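Forums > Food & Body > Fasting and Eating Windows > General

Skipping breakfast vs. skipping dinner

Tags: time-restricted eating, beginners, meal timing

14 replies | 2 shares

trerton_gal
Tuesday, June 5, 2018
I want to try eating in a shorter window. I'm not interested in juice or multi-day stuff, only in cutting one meal. Everybody I've read says to skip breakfast because it's easiest. But I get up at five for work and I'm hungry by seven. Dinner is the meal I care least about. Has anyone here dropped dinner and kept it up for longer than a few weeks? I take no medication and my doctor is fine with it.

lowandslow
Skip breakfast. You get used to it in a week. Black coffee until noon, lunch, normal dinner, done. If you drop dinner you lose the one meal you eat with other people, and that is why most people quit.

oatmeal_ed
I dropped dinner last November and still do it on weekdays. Breakfast at six, main meal at two, nothing after that but water or mint tea. The first ten days I woke up hungry in the night. After that it stopped. I sleep better than I did when I ate at eight.

lowandslow
And on weekends?

oatmeal_ed
On weekends I eat dinner like anyone else. Mondays are a little harder for it.

quietkettle
I don't agree that breakfast is the easy one for everybody. I did the noon start for a whole winter and I was cold and short-tempered every morning, then ate twice as much at night. When I moved the window earlier, the night eating went away. It depends on when you get hungry, and the OP already told us she's hungry at seven.

lowandslow
You were probably not eating enough at dinner.

quietkettle
I was eating plenty at dinner. That was the problem.

trerton_gal
Thanks. Ed, what do you eat at two? I get a lunch break but it's short, and there is only a microwave.

oatmeal_ed
Rice or potatoes, beans or chicken, a lot of cooked vegetables, some oil. It has to be a real meal. If I have a sandwich at two I'm in the cabinets by seven. I cook Sunday and Wednesday and portion it out.

Nunby
Adding to what Ed said. The size of the last meal matters more than the hour. I tried stopping at two and couldn't do it. I stop at four now and it's fine. Don't pick a window off a chart.

Also get a few containers with lids that shut properly if you're carrying your main meal to work. I use small flat ones for nuts and fruit and a deeper one for the hot food.
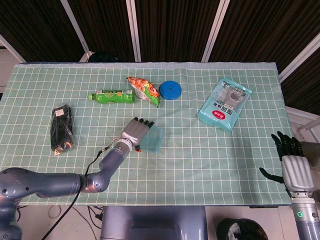
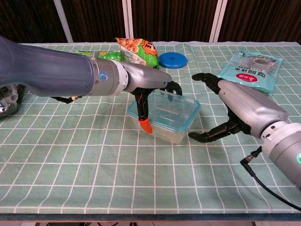 Other things that helped me: brush your teeth right after the last meal, and keep salt in your food. I got headaches the first week and they went away when I stopped cutting salt at the same time as everything else. One change at a time.

stillhungry
90 minutes is how long my evening hunger lasts if I leave it alone. I timed it on several nights. It comes on at six and it's gone by half past seven. Going for a walk makes it pass with less fuss.

lowandslow
I still think she'll be back to dinner by the end of summer, but fine, try it. If you have kids at home it is awkward to sit there with an empty plate.

quietkettle
I sit with tea. My family stopped noticing.

trerton_gal
No kids, so that part is easy. I'm going to start with a last meal at three and see how the nights go. I'll keep salt the same and not change anything else yet. Is a splash of milk in the tea going to matter?

oatmeal_ed
Not enough to worry over.

lowandslow
Yes it does. If you're going to do it, do it with water.

Nunby
She's trying to skip dinner, she isn't having blood drawn. Have the milk.

2 people found this reply helpful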